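15 de maio, caderno da oficina

Sábado, portanto só eu e o rádio. Aproveitei para desmontar o cilindro que o Omid Ghasemi trouxe da porta dos fundos da Felitz, aquele que engolia a chave e depois não a queria devolver. Já lhe tinham deitado óleo de cozinha lá dentro (juro!), e em março alguém tentou resolver o assunto com grafite por cima do óleo. Uma pasta preta, claro. Dois banhos de solvente, escova fina, ar comprimido, e os pinos lá começaram a mexer.

O terceiro pino estava gasto de um lado, em bico. Troquei-o por um da caixa Menon e a mola também, já agora. O quinto fiquei a olhar para ele um bom bocado e deixei estar. Se voltar a prender, é por aí que se começa, fica escrito.

Chaves: cortei 2 cópias pelo código e não pela chave velha, que estava tão comida que copiá-la era copiar o defeito. A primeira ficou com rebarba no ombro e tive de a passar outra vez na escova. A máquina anda a puxar um nadinha para a direita, Kristaps, vê-me o aperto do mordente quando chegares, por favor!

Outra coisa, a encomenda de Hultulstead: pediram 600 chaves em bruto e na guia vêm 1,000. Não abri as caixas, estão debaixo da bancada tal como chegaram. O Kristaps Pētersons que ligue, ele é que tem paciência para aquela gente (eu da última vez estive uma eternidade a ouvir música).

Falta ainda o cadeado do portão de Fususdale, número 61 no quadro. O arco corre bem, a lingueta é que fica a meio caminho. Cheira-me a mola partida, mas ainda não o abri.

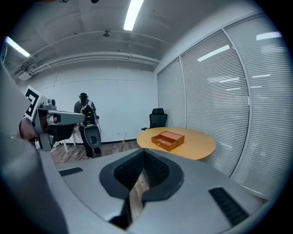
Que lubrificante se põe num cilindro de pinos depois de limpo?

Spray seco de PTFE, pouco, com o canhão já sem restos de solvente, e depois meter e tirar a chave umas quantas vezes, limpando-a sempre num pano.

Foi o que fiz no da Felitz. Roda macio na morsa, mas na porta é outra conversa, que a chapa-testa está torta e o Omid diz que a porta desceu com o inverno. Levar lima e calços na segunda.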